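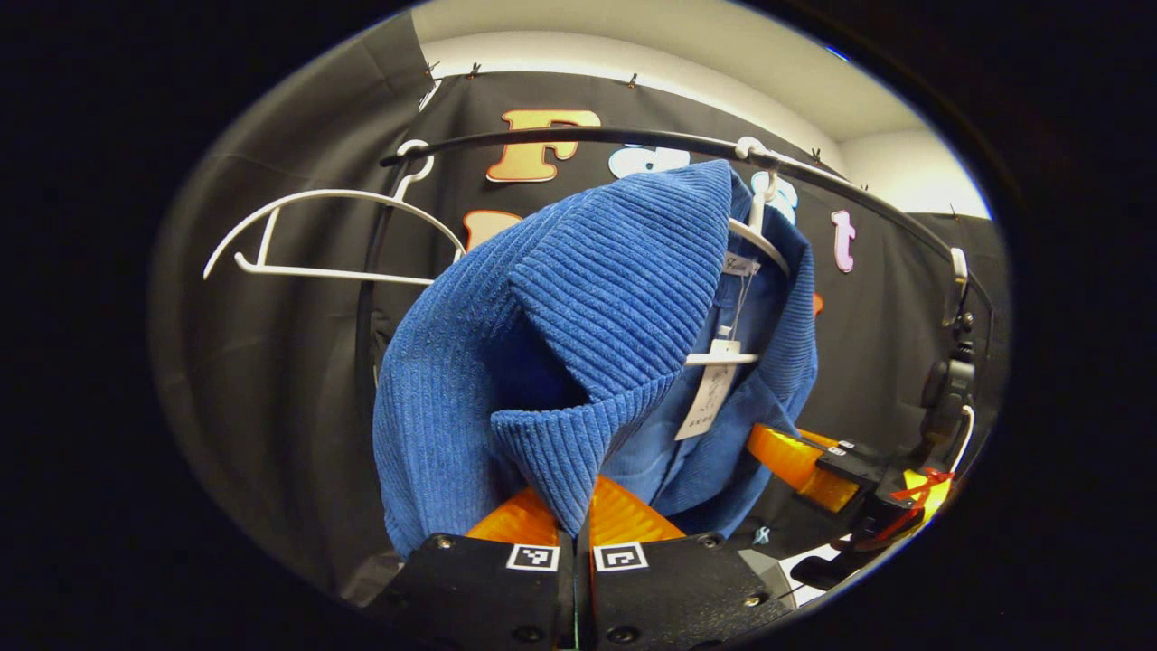
Do soft finger pads make a difference when the job is handling clothes?

On thick fabric they make a small one, and on thin fabric a large one. We spent most of May swapping pads on the same pair of hand-held grippers, and the gap between hard and soft tips got wider as the cloth got lighter.

The test was run by Elisa Zanetti in the back half of the Andberg workshop. She used three kinds of tip: the bare plastic that comes with the Clameo hand tool, a firm rubber pad from Pidico, and a softer pad we cast in house. The tasks were putting a garment on a hanger, taking it off again, and straightening a collar. Everyone who took part did each task with all three tips, in a different order each time.

Corduroy was the easiest fabric in the set. The ribs give the fingers something to hold, and a collar can be picked up by its point with very little force. Even the bare plastic did fairly well there. The trouble with corduroy is bulk. A jacket that has bunched up on the hanger hides its own shoulder seam, and people tended to grab whatever fold was closest and then have to let go and start over.

Lining fabric was the hardest. Bare plastic slid off it in 23 of the first 40 tries. The Pidico pad was better but left a crease that stayed in the cloth. The soft pad held without creasing, though it picks up lint and has to be wiped down with a damp cloth after every session. We now keep one next to the charger.

Wear is the other cost. The firm pads are rated by our supplier for 4,000 closes and ours passed that without trouble. The cast pads began to tear at the corners after around 1,000. Elisa has changed the mold so the corners are rounder, and the new batch goes on this Friday.

Two other notes from the same weeks. Black-and-white markers on the fingers need to be flat and clean, or the tracking software (Yusuf, version 8) loses the finger opening for a moment and the recording has to be thrown out. Glossy tape over the markers made this worse, so please don't add any. And check the clamp on the clothing rail before you start. If the rail can turn, the hanger swings away from the second hand and the task takes twice as long.

For now, use the soft pads for shirts, blouses and anything lined, and the firm pads for denim and coats. Spare sets are in the drawer under the bench, sorted by type. If you open the last pack of either, tell Elisa so she can order or cast more. Towels and knitwear are next on the list.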